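Table refinishing thread, part 6. The marble top is in.
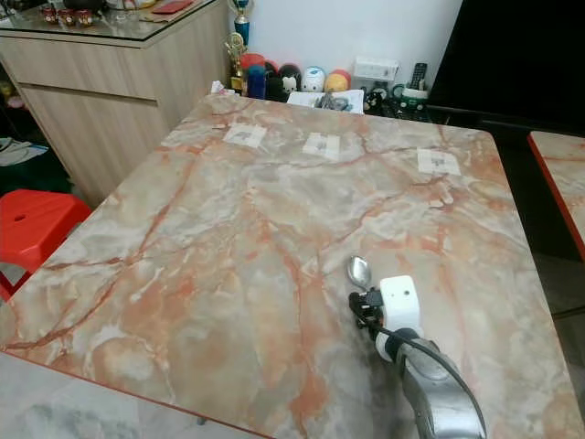 Wilma Hermans
February 18, 2023

The base is the same one from part 1. Only the top changed. It's a printed marble pattern with a glossy coat, sold by Merow under the name Lambrakis. Pale grey and cream, with orange and rust red veins running across it on the diagonal.

I had two samples at home before ordering. The other was Gavia, a plain grey. It looked fine and I would have stopped noticing it in a week. My husband still prefers it.

Cost: 497 for the top, delivery included. Fitting was extra. Toon Peeters did that part and was done before lunch.

The edge band is a thin orange-red strip. In the catalog it looked brown. I was going to ask for a swap, but it goes with the veins, so it stays. The corners are rounded, which was a paid option. Get it if you have kids at hip height.

The three small white paper labels toward the far side are staying put for now.

Shine: it's a lot. A spoon held over it catches the light and you get a soft shadow on the marble underneath. If you want matte, order matte.

Crumbs disappear in the pattern. Good or bad depending on how you feel about crumbs. I wipe with my hand flat to find them.

Cleaning so far: damp cloth, then a dry one. The dry one matters, otherwise you get streaks. I tried the Drellska spray and it left a film. Took 15 minutes to get it off.

The cabinet behind it is the old one, light wood grain with the glass top. Several of you said it would clash. I think it's fine. The little red jars on it were there before and they pick up the orange.

Part 7 will be the chairs. I haven't picked a fabric yet. Leaning toward plain grey.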